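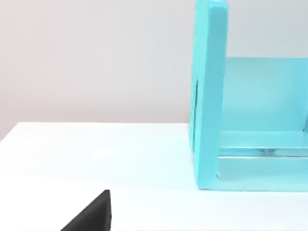 Call for participants: robot handling open day, Greltonstead

Pretico is looking for 13 participants for an open day at its Greltonstead site in March. The day centres on a simulated robot workcell, in which a gripper is driven by a visitor from a desk controller. Participants take a turn at the controls, watch others do the same and complete a written form after each session.

No previous experience of robots is required. Five of the places are held for people who work in packing, storage or assembly, as their comments on reach and hand position are of particular use to the project.

What the day involves

Doors open at 9.15 am. The morning starts with a demonstration by Marwan Darwish, who leads the simulation work. He will cover approach angle, finger opening and the effect of viewpoint on judging distance. Questions may be put at any stage.

Participants then work in pairs, one at the controls and one keeping the log sheet. Pairs change over halfway through each session. The log sheet asks for the start position of the gripper, the view in use and any point at which the operator stopped to correct course — no opinion is needed on the sheet itself, as the form has space for that. 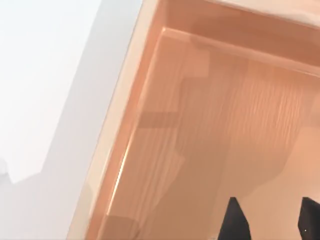

Open gripper at the tray, simulated view.

The afternoon is given to a comparison of views. Part of the gripper may lie outside a close view, and we wish to record how operators deal with this. A short talk on the earlier trials at Filldale and Bragança closes the day at 4 pm.

Who can apply

Applicants must be 18 or over and able to work at a screen for up to 40 minutes at a time, with glasses if normally worn. Left-handed applicants are welcome; the controller can be set up for either hand. Staff of Pretico and members of their households are not eligible.

Payment and practical matters

Participants receive a fixed payment and lunch. Travel from Filldale is refunded on production of a ticket. The demonstration room is on the ground floor, with step-free access from the car park. Control inputs and screen output are recorded during the sessions. Faces and voices are not.

How to apply

Write to the Open Day Desk, Pretico, Greltonstead, quoting reference 2581. Give your name, your present occupation and any dietary needs, and state whether you can stay for the whole day — part-day places are not available. Applicants who took part at Filldale should quote reference 1866 instead. Places are confirmed in writing, together with directions and a consent form to be signed and brought on the day.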